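Flower seeds in resealable packets, sow now or keep till next year?
Asked by Minttu Oksanen in Growing from Seed

I bought a mixed lot of flower seed in March, 16 packets in all, and have only got through seven. I start everything in trays on a north-facing windowsill and have run out of space. Most of the packets are the flat resealable sort. Can I keep the rest until next spring, or will they be past it by then? Also, do I need to wash old trays before using them again? 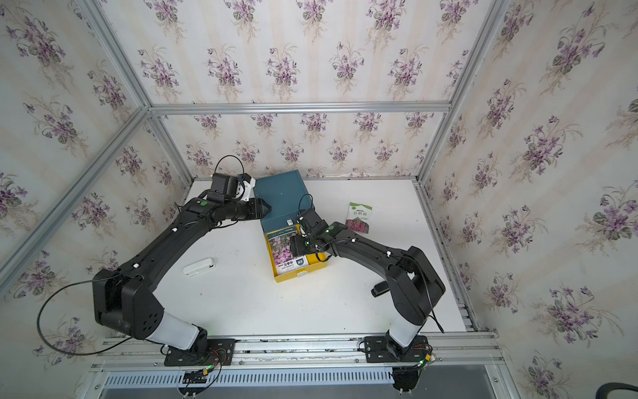
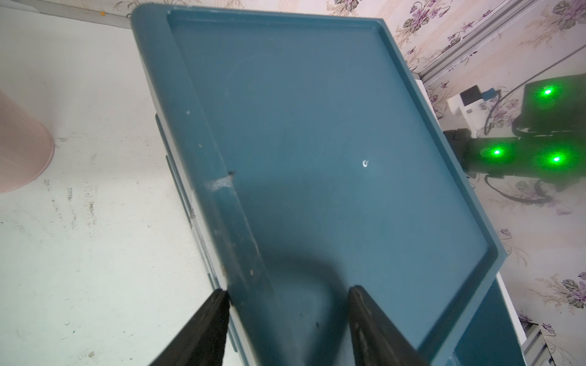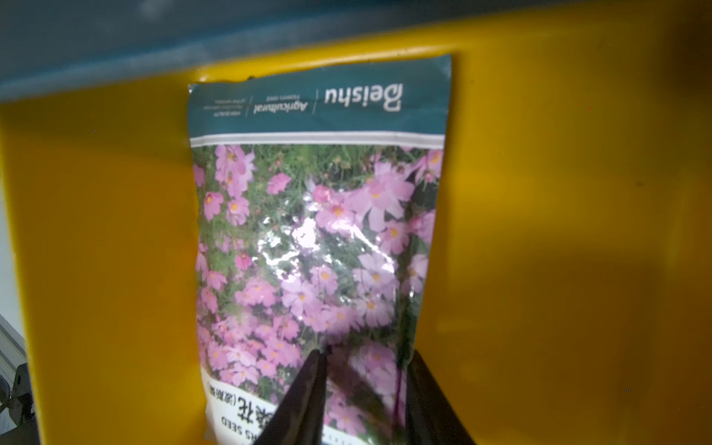 The last one is a Beishu packet, upside down. The tray close up is in the second.

I have no greenhouse, and the shed gets hot in summer. The fridge is usually at 4 degrees but it is a shared one and fairly full.

3 answers

Rukhsana Satti
Most flower seed keeps for a year or two if it stays cool, dry and dark. Press the air out of the packet, close it, and put the lot in a jar or tin with a lid. A cupboard in an unheated bedroom will do. Don't use the shed.
Some kinds don't keep so well. Larkspur and delphinium are better sown fresh. Marigold, cosmos and nasturtium I have sown in their third year and had decent rows from.
If you aren't sure about a packet, put ten seeds on damp kitchen paper in a sandwich bag somewhere warm and look after 9 days. If five or more have sprouted, sow the rest a bit thicker than usual. Slow kinds need longer than that.
As for trays, yes, wash them. Warm water, washing-up liquid and an old brush, then let them dry. I lost a whole tray of snapdragons to damping off the year I skipped it.
14 people found this helpful

Junaid Shaikh
just sow them all, seed is cheap

Shagufta Ghauri
Agree with Rukhsana. I would add: write the year on each packet in pencil or permanent marker. Biro rubs off the shiny ones. The fridge is fine as long as the jar is sealed. Let it come back to room temperature before you open it or the seed gets damp.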